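Call for participants: household trash study, spring round

Gumlow is looking for 184 households to take part in the second round of its home waste study, starting in March. Read the whole page before you write to us. A lot of people signed up for the first round after reading the top two lines, and a fair number of them were gone by the second week.

What we want to know

Packaging companies say a lot about what people do with their packaging. City websites say a lot about sorting. I have spent years reading both and I believe less of it every year. The surveys are mostly people being asked what they throw away, and people answer the way they answer questions about flossing. Our first round collected 1,754 bin entries and the match between what households told us beforehand and what went into the bag was poor. I would like to see whether that holds with a different set of homes before I say anything louder about it.

We are only interested in the small indoor bin: the one by the desk, next to the couch, in the break room, under the sink. Snack wrappers, paper cups, packets, the bag itself. Yard waste and furniture are somebody else's study.

Paper cups get their own page in the log, and they cause the most arguments. A red cup with gold printing and a shiny gold inside goes down as "cup, paper, decorated," whatever you personally believe can be recycled. 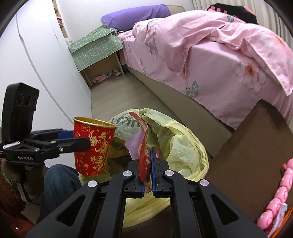 Firdevs Güler wrote in under the first posting of this call to say that the cup page was the part she had dreaded and that it was over in a minute each evening. What wore her out was the liner question. She had never once thought about whether she changed the bag because it was full or because it smelled, and she still thinks we should drop "other" from the choices, as she ticked it every time out of laziness.

We kept "other." We did add a line next to it where you have to write something.

What you would do

Keep one indoor bin as your study bin and use it the way you normally would. Please don't start washing things for our sake.
Once a day, at whatever time suits you, look at what is on top and write it down. No digging.
When you change the liner, fill in the liner page: reason, how full, tied or left open.
Take one photo of the open bin from above before each liner change.
Mail back the log in the envelope we send. There is no app. We tried one, and we lost more entries to it than to people.

The study runs 7 weeks. Plan on a few minutes a day, more on liner days. If you travel a lot, please sit this one out.

About wrappers

Write the brand if you can read it and leave it blank if you can't. "Yellow wrapper, wafer" is a perfectly good entry. So is "dark plastic, can't tell." Guesses are worse than blanks, and I can usually spot them. We also don't need your view on whether a wrapper is "mostly paper." If it's crinkled and shiny, write crinkled and shiny.

Several first-round households asked how to record layers, with one package half under another. Log what you can see from where you stand, in any order.

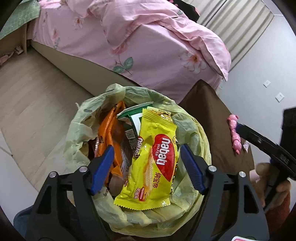
Nabati wafer wrapper on top of a lined bin.

Who can take part

Adults living in a home with at least one lined indoor bin. Shared houses and small offices are welcome if one person agrees to keep the log — one, please, as logs kept by "everybody" come back with holes in them. You don't need to care about the environment. We have too many enthusiasts as it is, and they change their habits the day the log arrives. If you think the whole business of home sorting is oversold, I would particularly like to hear from you.

What you get

A Flollero gift card, sent when the completed log reaches us. Half-finished logs get half the card. You will also get the results when they are written up, including the dull ones. We can't promise that any of it will change a law or a label, and I'd be wary of any study that did.

Privacy

Your trash says more about you than you would expect. Fold, tear or cover anything with your name on it before you take the photo. Photos are stored without addresses. Sorrentino prints the logs and never sees them filled in.

How to apply

Write to Hatsue Nagano, Household Studies, Gumlow, with your first name, the number of people at home, and where the bin stands. Put "study bin" on the subject line. Applications close when the places are filled. If you took part in round one, please leave this round to new homes.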